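Search this site
All topics Arms and grippers Calibration

Two-arm brick cell: left gripper fine on its own, fumbles the handoff. Recalibrate or look at the cable?

Posted in March by Fiona Pringle

I look after a two-arm tabletop cell that does pick and place with toy building bricks, red, green and yellow. The program is called Birnero, written by the person who had my job before me. One arm picks up a brick, the other takes it. Each arm does its own picks without trouble. When the left has to meet the right in the middle, it arrives a little low and closes on the edge of the brick. I've been told to "just recalibrate", which is what I get told about everything, and I don't buy it.

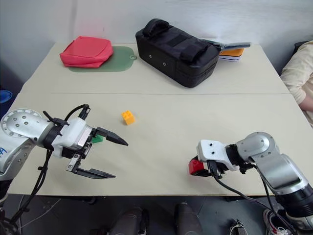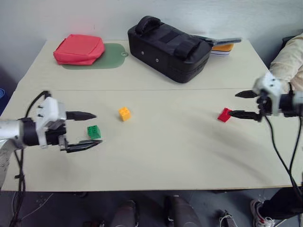
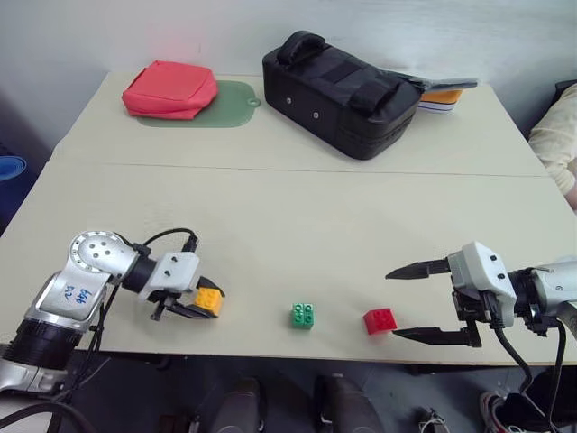

The cable over the left wrist is my suspect. It loops up, goes across the top of the gripper mount, and there's a hanging length past the table edge too.

What I've done so far

Homed both arms, then ran the handoff 60 times. It fumbled 23 of them. Every miss was with the left wrist rolled outward. I swapped the left finger set for a spare pair and got no change. I did not touch the calibration file, partly out of stubbornness and partly because the last full calibration took me an entire afternoon and made the right arm worse.

Is it plausible that a cable loop drags a wrist down enough to miss a brick? Or am I looking for an excuse to skip the calibration?

Ottilie Riedl

Plausible, yes. I wouldn't take the cable's word for it either, though. Test it.

Put the left arm in the outward roll position and hold it there under power. Lift the loop by hand – keep your fingers well clear of the jaws and have the stop button within reach – and watch the reported wrist angle and motor current. If the current drops when you take the weight, the cable is pulling. If nothing moves, put the loop down and stop blaming it.

If it is the cable, don't shorten it first. People do that, and then it goes tight at the far end of the reach. Move the tie point back to the forearm so the slack sits behind the wrist, then swing the wrist through its whole range slowly with no brick in the jaws. It should never go tight and never rub on the housing. Do the hanging part separately. Clip it so it can't swing, and leave enough for the arm to reach the far side of the table.

After that, rerun your 60 with the same bricks and the same program. Change the cable and the calibration in one go and you'll never find out which one did it.

One more thing to check is the tabletop. Yours is two boards with a seam between them. If the front one sits lower than the back one, every height you taught on one board is wrong on the other. Lay a straightedge across the seam. It takes a minute.

Edberg_bench

Recalibrate. Its always calibration. Ours was off after we moved it and we did the full routine and it was fine after. Also check the bolts on the gripper mount.

Dagmar Hubáček

I disagree with the answer above, at least as a first step. Calibrating with a cable pulling on the wrist bakes the pull into the numbers. Then somebody reroutes the cable and you are off the other way. He's right about the bolts. Mark each one with a paint pen after you tighten it and you can see later if it has turned.

I'd also question the fumble count. Was the brick always held the same way up? A brick gripped across the studs sits differently from one gripped on its plain sides, and some of your 23 could be that. Write down the orientation for each try.

3 comments

Fiona Pringle: Did the lift test. Current on the wrist roll motor drops when I take the loop, so there is some pull. Straightedge shows no step at the seam. Have moved the tie point, haven't rerun the 60 yet.

Eun-seong Sun: Would like to see the numbers before anyone marks this solved. A drop in current tells you there's a load, it doesn't tell you the wrist was missing its target.

Fiona Pringle: Fair. Orientation wasn't logged either, so I'm starting the count again from zero with Dagmar's column added.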